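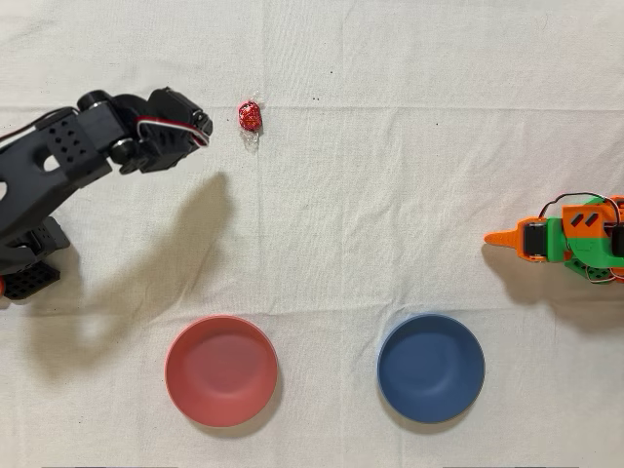 Site visit report: Clirneo, small-parts handling lab
29 Jul 2020

Purpose of the visit was to settle the equipment line for the Tilahun packing cell before the November budget round. Our draft carried a single industrial arm. Clirneo runs low-cost printed arms in pairs on bench tasks, and we wanted to see whether a pair would cover the first phase.

Yolotzin Ledesma met us and took us through the bench setups. The work is pick and place with small wrapped goods and open bowls. Wrapped candy is a fair stand-in for our sample sachets: light, shiny, with a twisted wrapper end that a gripper can catch or miss depending on approach angle. The arms have printed segments and hobby-class servos, with much of the wiring run on the outside. Ledesma's advice was to budget for cable replacement from the start and to keep two spare servos per arm on the shelf.

Costs as quoted to us

Arm pair, assembled, with power supplies: $3,427
Parts only, printed in house: $2,105
Spares kit, first year: $413

The parts-only price assumes access to a printer. Ours at Uvenen is booked through the fall, and Csaba Vida put assembly and calibration at 31 hours for a first build. At our internal labor rate the assembled pair comes out cheaper. We will request it that way.

Items missing from our draft

Work surface. Clirneo lays plain white cloth over the bench. It is cheap, but it creases, and small items can sit differently on a fold. We should price a rigid matte panel as an alternative.

Lighting. Both arms cast shadows across the work area. Ledesma recommends two diffuse lamps per station. No figure yet.

Containers. Bowls in plain, distinct colors, one set per station. Charge to consumables.

Bench space. Two arms facing each other need clearance behind each base for wiring and for a person to reach in. Our 30-inch benches are too shallow for this layout. Facilities to confirm whether the deeper Prandlow benches are free.

Open points

Payload was not tested with our heavier cartons, and these arms should not be planned for them. The industrial arm stays in phase two at its current figure. Vida will get written lead times from Clirneo and circulate the revised sheet.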